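Progress report to the Gasell Fund
Drombridge Oral History and Street Names Project
17/07/2018

Hello again, and thanks for being so patient about the date on this one. I know the spring report was supposed to reach you before the summer break and it's landing in the middle of it instead. Most of the delay is mine. I wanted to get through the last batch of Ljungberg letters before I wrote anything, and the last batch was a lot bigger than the box it came in would suggest.

So, where are we? Pretty much where the plan said we'd be on the interviews, ahead on the street names, and behind on the map.

The interviews first. We've now typed up 570 pages of talk, nearly all of it from people who grew up on the east side of Drombridge between the canal and the old rope works. I'd budgeted for a typist to do the lot, but her hours ran out in March and I've been doing the rest myself in the evenings. It's slow, but I've come to like it. You hear things the third time through that went right past you in the room. One woman said "down Flelden" all the way through her interview, and I'd taken it for the street. She meant the field behind the street, which had the name first and lost it when the houses went up. That sent me back to four other tapes where people had said the same thing, and I'd put it in the wrong place on every one of them!
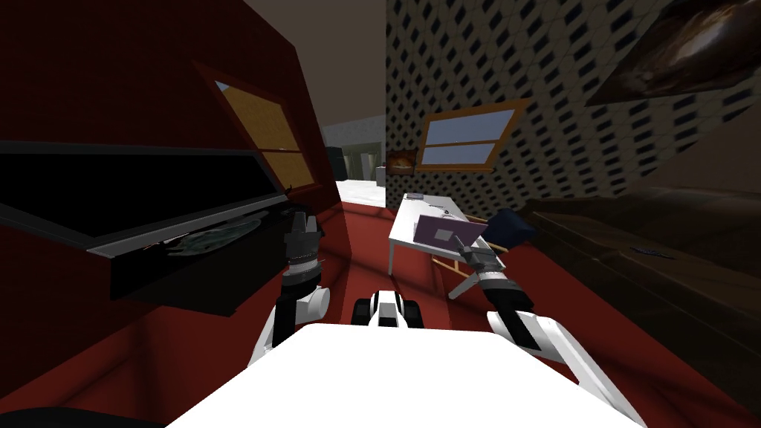 Project Report No. 3, page 2

The street names are the happy part of this report. The county index gave us 400 names to start with, and I thought we'd do well to find a source for half. We've passed that already. The trick (if it is one) was to stop starting with the council minutes, which only tell you when a name was approved, and go to the builders' ledgers, where somebody has usually scribbled the name down years earlier with a wife's or a daughter's name next to it. Alma Court, Little Alma Court and Alma Rise all come from one builder's family and have nothing to do with the battle, whatever the sign at the corner says. I've written to the council about the sign. No answer yet.

Halvard Lindqvist has been a huge help with the Ljungberg papers. He reads the old handwriting as easily as I read a cereal box, and he's been sending me his notes in batches. There are 1,216 letters in the collection and he's been through the ones up to the sale of the rope works, which was the stretch we cared about most. A fair number are about herring prices. But in between you get the family arguing over what the new streets should be called, and in one of them the older brother flatly refuses to have his name on "a lane that floods." It got his name anyway, and it does still flood.

Now the map, and I'd better be straight with you. It was due to be finished by now and it isn't. The base layer is done and the east side is in, but the west side is waiting on the two survey sheets that went out for repair. I'm told they'll be back by the fall. I could work from the later copies, but they leave out the back lanes, and the back lanes are where all the good names are.

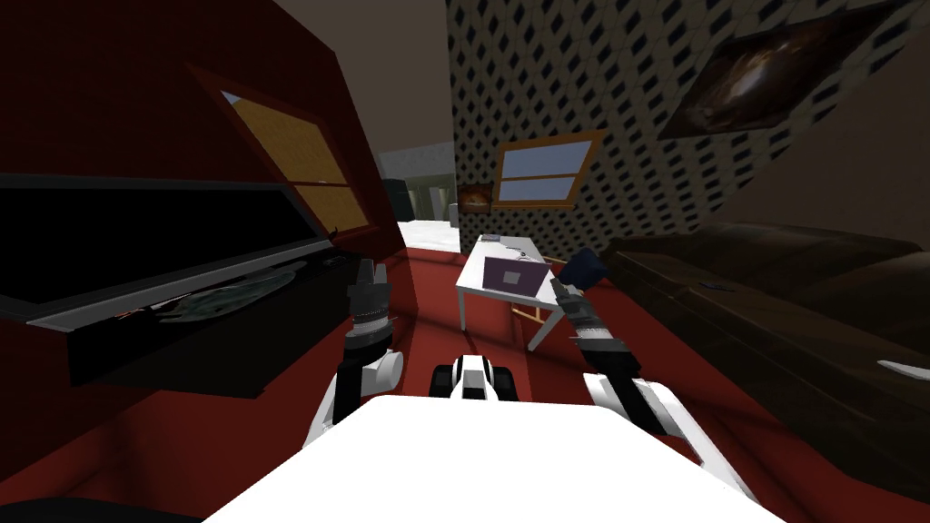
Money is simpler this time. We've spent what we said we would on tapes, travel and copying, and less than planned on room rental, as so many people wanted to be interviewed in their own kitchens. That leaves us some 800 dollars under on that line, and I'd like your okay to move it over to printing. The booklet needs a cover color, and I've gone back and forth on it for weeks. My last idea was a dark red, close to the tall cabinet on the left there, with the title in black, but the printer warned me that black on dark red is hard to read from across a shop. So it'll probably be cream lettering. If you have strong feelings, tell me soon — the proofs go in once the index is done.

I also owe you a word on the open evenings. We held two, and the second was the better one by a mile. We'd laid out long sheets of paper with the streets drawn on and no names, and people filled them in from memory with markers. There was a real argument over whether Tanner's Steps ever had a railing. (It did. It's in the ledgers, with the price.) I'd like to do one more when the west side of the map is ready, and I think we can do it inside the current budget.
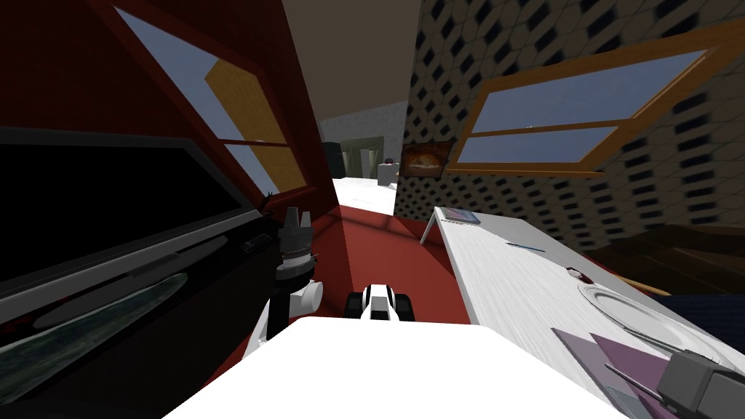
Window with pale blue sky, left side.

What's next: finish the typing, get the survey sheets back, write the short introductions for each street, and send you a draft of the booklet to mark up. I'm also hoping to track down the second half of a diary that stops in the middle of an argument about a well. The family thinks a cousin has it. I've written to the cousin twice and I'll try calling next.

If you need the receipts before the next payment, let me know and I'll put them in the mail. They're sorted this time, apart from the parking ones.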